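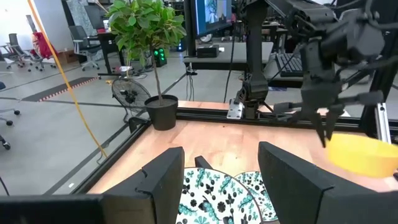
When does the Werkari crockery swap open again? Saturday hours are gone for winter, so the next one is the evening session on 24 Jun 2022, doors at 4 pm.

I've been going to the swap at the old Zungate store since it started, and I have to say I didn't expect it to get this big! The May session took in 3381 pieces, which is more than the whole of last year, and the queue went past the bakery and halfway to the servo. If you missed out on a park that night, you've got my sympathy (I left mine outside the bowls club and walked).

The rules have changed a bit, so have a read before you load up the boot. You can now bring 13 pieces per household, down from 20, and they need to be free of chips and cracks. Plates, bowls, mugs and serving dishes are all fine. Glassware isn't, after a nasty box of broken tumblers last time. You get one token for each piece and you can spend them on the night or hang on to them for later.

Patterned dinner plates are still what everyone's after. I've been chasing a floral set to match my nan's for ages, and I've learnt to head for the back tables first, where the odd ones and pairs get put out. Plain white goes slowly, so if you're setting up a share house you'll do very well.

Berhe, the coffee van, will be out the front again, and Zamby is lending its trolleys so we're not all staggering across the car park with our arms full. Entry is a gold coin. The last session raised $219 on the door, and that's going towards better lights over the sorting area, which is pretty gloomy once the sun's down.

Wrap your stuff in tea towels or old jumpers if you can, as the newspaper bin was overflowing by closing time. Leftovers go to the op shop on the Monday run as usual. I'll be there early with a box of brown mugs that I should never have brought home in the first place, and they're free to anyone who wants them, no token needed.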